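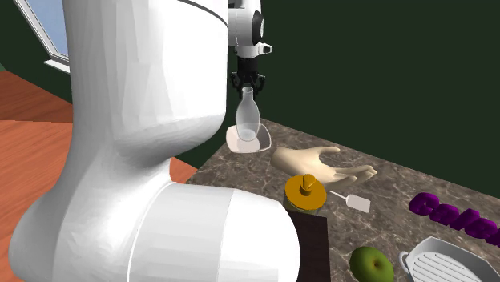 Most food shops in this country show two prices on the shelf edge. The larger one is the selling price, the amount you pay at the till. The smaller one is the unit price, which tells you what the same goods cost per litre, per kilogram or per item. Many shoppers never look at it. They judge by the size and shape of the pack, and shape is a poor guide. A clear glass bottle with a narrow neck and a rounded body, like the one in the picture, can look as if it holds more or less than it does, and the only way to be sure is to read the volume. The unit price does that reading for you and does the division as well.

## Chapter 2: Reading the Shelf Edge

In Chapter 1 you kept a shopping diary and sorted your spending into groups. You will need the diary again for the exercise at the end of this chapter, so keep it to hand.

By the end of the chapter you should be able to:

- find the unit price on a shelf label and say which unit it uses
- work out a unit price when the label does not show one
- compare packs of different sizes
- explain why the lowest unit price may still be the wrong choice for a household

### A shopper at Nanadard

Surachet Limsakul shops for his family at the Nanadard supermarket on Friday evenings. He buys cooking oil there and has a choice of brands. Umari oil comes in a half-litre bottle at £2. Lacerda oil comes in a one-litre bottle at £3.60. He used to pick up the Umari bottle without much thought - it was the cheaper of the pair and it fitted in the cupboard door.
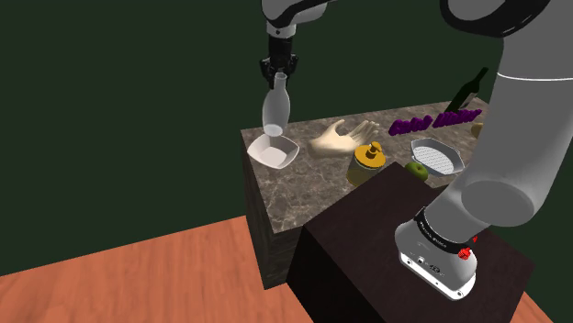 The unit price gives a different answer. Umari oil works out at £4 a litre, against £3.60 a litre for Lacerda. If the family uses a litre of oil before it goes stale, the larger bottle saves them 40p. If they use oil slowly and throw half of it away, the saving is lost and the larger bottle has cost them more than the small one would have done.

In March the shop put the Umari bottle on offer at £1.70. The unit price fell to £3.40 a litre, so for as long as the offer lasted the small bottle was the better buy on both counts. The printed unit price on the label had not been changed to match. Surachet had to work it out for himself, and you will often have to do the same.

### How to work out a unit price

Divide the selling price by the quantity. Make sure the quantity is in the unit you want before you start. A bottle marked 500 ml holds 0.5 litres, so the sum for the offer price is:

£1.70 ÷ 0.5 = £3.40 per litre

The commonest mistake is to mix units. One label may give a price per 100 ml and the label next to it a price per litre. Multiply the first by ten and they can be compared.
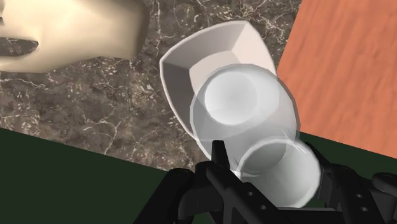
14

### When the units do not match

Some goods are sold by weight in one pack and by number in another. Loose lemons may be priced each, while a net of lemons is priced per kilogram. There is no exact way to compare these from the labels alone. You can weigh the loose fruit on the shop scales, if there are any, and then do the sum.

Tinned goods raise a further question. A tin of Tratent chickpeas shows both a net weight and a drained weight. The net weight includes the water. When you compare tins with dried or frozen goods, use the drained weight for the tin - this is the part you eat.

### Before you read on

Look at the last page of your shopping diary. Choose an item you buy often and write down the pack size and the price you paid. Work out the unit price, then find the same item in a different size on your next visit to the shop. Bring both results to class. Section 2 begins with them.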